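Small Claims Without Tears: Notes for Week Three
Aoife Heffernan
2020-09-11

Welcome back, everyone, and thank you for the lively questions on service of process (I promise we'll get to the rest of them!). This week we turn to the demand letter, the humble page or two that goes out before anybody files anything, and I'd like you to read these notes slowly, with the Cordier v. Zisano packet open beside you.

In our packet, Cordier lent Zisano $3000 in January, on a handshake, and got 300 of it back. What does the letter need to say? Start with the plain story: who lent what, when, and what was agreed. Then state the balance, give a date for payment, and say what your client will do if that date goes by. Keep the adjectives out of it, however cross your client may be. A judge may well read this letter one day, and I have seen a perfectly good claim look silly on account of one rude paragraph. 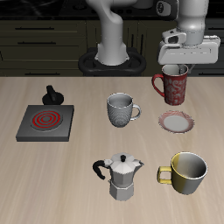

Robot arm over a table with mugs and a moka pot (computer rendering).

Now, a word on settlement talk. Many of you wanted to put an offer to accept less right in the first letter, and I do understand the impulse, but please look at the rule on compromise offers first, and think about whether a separate letter would serve you better. We'll argue it out in class.

For next time, draft your own letter for Cordier and read page 11 of the packet, where Zisano says the money was a gift. Bring two copies, one for your partner to mark up.

Related handouts
Counting Days: Deadlines and Service
Fallimura v. Pluletti: A Lease Dispute
Preparing a Witness for a Short Hearing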